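Filed under: Hardware Planning / Shared Docs
4 min read
Print this page | E-mail this page

# kestetti-blocks: data card and equipment planning notes

Maintainer: Carter Kowalchuk, Nelurard
Last edited: 2020-07-25

## What this is

Kestetti is a tabletop block dataset collected on a two-arm station at the Stamton lab. The release has 2,859 episodes. This card covers the usual things (layout, views, known gaps) and also what we bought, what we plan to buy, and what we would put in a different order if we were starting over. The second part got long because most of the mail we receive is from groups writing an equipment request, and they want to know what goes on it.

Prices are left out. Ours came through a regional supplier, Lemieux, and include freight and a service term that will not apply to you.

## The task

Colored blocks are placed on or moved across a wood surface. Block positions are not reset to a fixed layout between sessions. Each episode has a wrist view and a fixed view of the table, stored separately, with the gripper opening logged alongside.

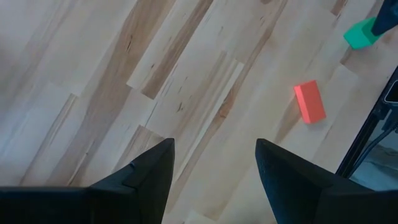 *Wrist view, gripper open, with an orange-red block just ahead and a green one farther off.*

The wrist view is where block color matters most. Pale wood with strong grain gives the detector plenty to get wrong, and natural-finish blocks are harder to separate from it than the red or green ones. Budget for a mixed set of blocks. They are the cheapest line on the sheet and the one people forget.

## Layout

 kestetti-blocks/
 episodes/
 wrist/
 fixed/
 calibration/
 splits.csv
 CHANGES

The splits are by session. Do not reshuffle by episode – neighboring episodes share a block layout and your validation numbers will look better than they are.

## Station as planned

The arms hang from overhead and reach down to the table. We looked at bench mounting first, and the quotes were lower, but the bases would have taken table area we wanted for blocks. Overhead mounting moves the money into the support structure. On our sheet the structure was a separate purchase with its own lead time, and it arrived after the arms did. Order it first.

Things to price with overhead arms:

- the support structure, plus whatever survey your building requires
- cable length to the controllers, measured along the real path with slack for full reach
- spare gripper fingers, 2 sets per arm
- a table you are willing to scratch
- bins for the blocks, which will otherwise end up in drawers
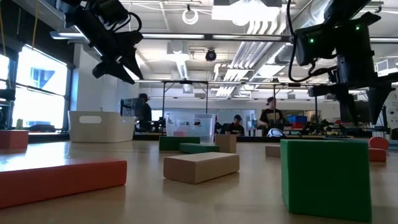 ## Room and lighting

We did not budget for window coverings and we should have. Daylight is the largest source of variation in the fixed view. It blows out one side in some sessions and barely shows in others. A polished tabletop adds reflections from the ceiling lights as well. Some users like this as free variety. If you are not one of them, get blinds and a matte table covering quoted with the rest of the station, while there is still money in the request.

The lab is an open room and people work in it during collection. A partition was quoted in June and put off to the next budget year. If background motion is a problem for your method, crop the fixed view to the tabletop. A crop file is in `calibration/`.

## Budget order

We bought in 3 rounds. In the order we would now recommend:

1. Arms, grippers, support structure and cabling on one purchase order, so that the delivery dates are one supplier's problem.
2. Cameras, mounts and storage. Storage was undersized the first time. Work out the size from your longest session, then double it.
3. Spares, blocks, lighting control and table surface.

Our original request had the spares in the first round and the storage in the last, and collection stopped while we waited for disks.

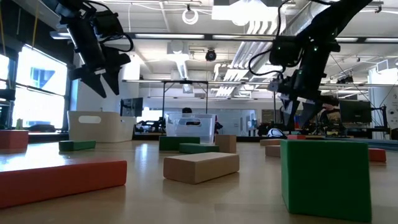
Service is a yearly cost and should not be hidden in the purchase price. Our term runs 3 years. Reviewers at Nelurard asked for it as its own line, and splitting it out made the approval quicker. Staff time for calibration belongs on the same page. We entered it at zero in the first request, and Stamton covered the hours out of another project.

If you can only fund one arm now, still size the structure for two. Adding the second mount later meant a new survey in the quote we were given, and that cost more than the extra steel.

## Known gaps

- No force data. The sensors were cut from the request.
- Clock offset between wrist and fixed views in early sessions; corrected values are in `CHANGES`.
- Block sizes are listed as nominal and have not been measured one by one.

## Questions

Open an issue with the tag `planning` for equipment questions and `data` for everything else. Quotes and part lists are not shared through the tracker – write to the maintainer and say which supplier region you are in.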